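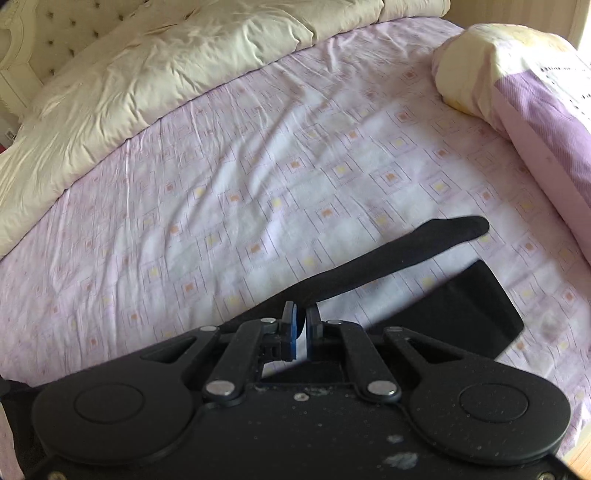 # Furnished Unit Inspection, Weten House, Unit 9

Date: 27 May 2023
Managed by: Draltton Lettings
Type: mid-tenancy, occupied
Previous inspection: February

Marks used: OK, Watch (look again next visit), Fix (work order needed).

## Entry and hall

- [x] **Front door closes and latches by itself.** OK. Closer was adjusted after the February visit.
- [x] **Deadbolt opens from inside without a key.** OK.
- [ ] **Hall light.** Fix. Works, but the cover is cracked along one side. Replace the cover only.
- [x] **Path to the door clear.** OK. Shoes and one umbrella stand, all against the wall.

## Smoke and carbon monoxide alarms

- [x] **Hall smoke alarm sounds on test button.** OK.
- [x] **Bedroom smoke alarm sounds on test button.** OK.
- [ ] **Carbon monoxide alarm.** Fix. Sounds on test, but the replace-by date on the back has passed. Tenant was told. Bring a new one with the hall light cover.

## Bedroom

- [x] **Bed frame, slats and legs.** OK. One slat had slipped out of its holder and was put back.
- [x] **Mattress label still attached.** OK.
- [x] **Bedding clear of the heater.** OK. Bed has a pink fitted sheet and a cream duvet. Keep 20 inches between the heater and any bedding, as on the card inside the closet door.
- [x] **Window opens fully and stays open.** OK. This is the second way out, so the desk must not be moved in front of it.
- [ ] **Blind cord.** Fix. Cleat is missing from the wall and the cord hangs in a loop. Do this one first.
- [ ] **Outlet by the closet.** Watch. Plug sits a little loose. No heat marks, tester reads correct.
- [x] **Tall dresser fixed to wall.** OK. Both straps tight.

## Kitchen

- [x] **Range burners light and shut off.** OK.
- [x] **Range hood filter.** OK. Tenant has been washing it.
- [x] **Fire extinguisher.** OK. Needle in the green, pin and seal in place. Halvorsen tag is in date.
- [ ] **Under-sink cabinet.** Watch. Old water stain on the base panel. Dry to the touch today and the trap is tight. Drain cleaner moved to the high shelf.
- [x] **Protected outlets trip and reset.** OK, both.

## Bathroom

- [x] **Exhaust fan holds a sheet of tissue.** OK.
- [ ] **Caulk at tub.** Fix. Gap at the faucet end, with some mildew. Cut out and redo.
- [x] **Toilet secure to floor.** OK. No rocking.
- [x] **Hot water at the tap.** OK. Warm within a minute, not scalding.

## Utility closet

- [x] **Water heater relief pipe clear and pointing down.** OK.
- [x] **Nothing stored against the heater.** OK. Two boxes were there in February and are gone now.
- [x] **Breaker panel labeled.** OK. Label for the dryer circuit was faded and has been rewritten.

## Work orders

1. Blind cord cleat, bedroom. Our own maintenance.
2. Carbon monoxide alarm, replace. Our own maintenance.
3. Tub caulk. Pistlow, together with the same job in the unit upstairs. Quote for both is $295, and the limit without owner approval is $300.
4. Hall light cover. Our own maintenance.

Tenant asks for 24 hours' notice by text message before anyone comes in, and would like the caulk done on a morning so the tub can be used the next day. Spare key is back in the office key box on the Weten hook.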